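Chapter 7
Keeping Warm: Heat and Insulation

The town of Presturville sits in a valley 600 meters above sea level, and by late October its nights are cold enough to freeze a bucket of water left outdoors. People there wear thick coats, close their shutters at dusk, and wrap their pipes. All of these slow the movement of heat from a warm place to a cold one.

Heat moves in three ways: conduction, convection, and radiation. You met these terms in Chapter 6. In this chapter we look at materials that conduct heat poorly, called insulators. Wool, cork, foam, and straw are all good insulators, and they have one thing in common – they hold a large amount of still air.

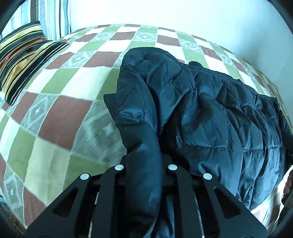
Figure 7.1 A quilted puffer jacket. Stitching divides a filled garment into sections.

Air is a poor conductor, but it moves easily, and moving air carries heat away. A filling breaks the air up into small pockets where it can hardly move at all. When the filling is crushed, the pockets shrink and the coat loses some of its warmth.

The same idea applies to buildings. In Section 7.3 we compare two houses on Ater Road, one with solid brick walls and one with a filled cavity. Over one winter the first used 906 units of fuel and the second used 711.

Before you begin, review:
Temperature scales (Section 6.1)
Conductors (Section 6.4)
Reading a bar graph (page 91)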